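From: Corrado Mancuso
To: Flavstead Residents' Dining Hall list
Date: Jan 16, 2022
Subject: Re: [dining] Table linens and the spring meal schedule

Dear members,

Thank you for the questions received since the December notice. I am replying to the list so that all households have the same information.

> On the matter of linens: will the hall go on supplying
> cloth napkins at the Wednesday suppers, or are we
> to bring our own? The last notice could be read either
> way. Also, is the guest charge changing?
> Guerra household, Unit 61

The hall will continue to supply napkins at all scheduled suppers. Households are asked to bring their own only for private bookings. The laundry contract with Vindau was renewed in August on the same terms, and the linen budget for the year is $3755. The guest charge remains as it is until the annual meeting.

Tablecloths will no longer be used at regular suppers. They remain available for private bookings on request, and should be returned to the hall office by noon the following day. 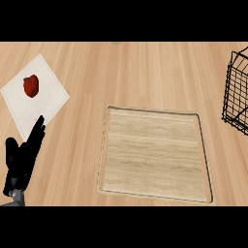 White square on a wooden tabletop, set at an angle.

Spring suppers begin at 6:30 p.m. and the kitchen closes at 8:00 p.m. Each sitting is limited to 22 households. Those who wish to attend should enter their names on the sheet outside Room 424 no later than Monday of the same week. Names added after that time will be placed on a waiting list, and the office will telephone if a place becomes free.

Bread and desserts will again come from Cukis. Members with food allergies should renew their forms, as those submitted last year have expired. Blank forms are at the front desk.

Further questions may be sent to the list or left in writing at the office.

Respectfully,

Corrado Mancuso
Dining Hall Secretary
Flavstead Residents' Association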